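March 9, 2026
by Eulalia Maldonado

Back from the growers' meeting with wet boots and a brochure. The brochure is for a pear called Jenis, which I am told will change my life. The last pear that was going to change my life was Schnyder, and I grafted two rows of it and sold the lot for juice.

Reinhold Hagedorn did the talking. He grows on the flat land past Irnau, where the soil is deep and the frost slides off toward the river, and I'd like to see his Jenis do the same on my slope. His colour slides were very nice. Every pear in them had a blush on the same side. I asked how many trees he had in full bearing and he said the planting was "coming along", so I wrote down none.

He did hand out samples. Mine was sweet enough, a bit gritty near the core, and the skin had that tannin pull at the end that I don't mind but customers do. Ilse Tiedemann said hers tasted of honey. Ilse also said that about Schnyder. Jhair cut his in quarters, smelled it for a long while and put three of the quarters in his pocket, I suppose for his kids. Or his chooks.

What bothers me is the storage claim. Fliledel, the nursery with the rights, says 136 days in an ordinary cool room with no loss of flavour. Whose cool room? Picked when? A pear has to come off the tree hard and finish indoors, and if you get the picking wrong by a week you have either a turnip or brown mush in the middle. One trial season isn't enough to know any of that. I asked Koen Willems, who was there for Fliledel, whether they'd cut any open at the end, and he said he would find out for me. He wrote my question on his hand.

The folklore didn't help either. Reinhold finished with a story that the parent tree stood in a monastery yard and the monks made a winter cordial from it. Every new pear has a monastery. My grandmother's pears came from a ditch behind the railway and made the best butter I have ever eaten, with lemon peel and a cinnamon stick and hours of somebody stirring. I still can't get it right. Mine catches on the bottom of the pot.

Price is 30 dollars a tree, minimum order 11. That is a lot to spend on a blush. I could put them where the old perry trees came out, but then I'd have to fix the drain first, and I've been saying I'd fix the drain since November.

Walked the top rows before dark. Some scab on the fallen leaves under the early trees, so those need raking up and burning. The grafts Jhair did for me have taken on one side and I am not sure about the other. I scratched one with my thumbnail and it was green underneath, for what that's worth.

Will probably order nothing. Will possibly order 11. Ask Ilse for her honest opinion once she has slept on the honey. 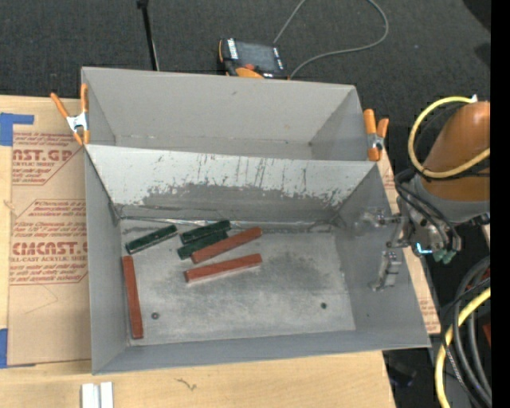 Three green, three red, all over to the left of the bin.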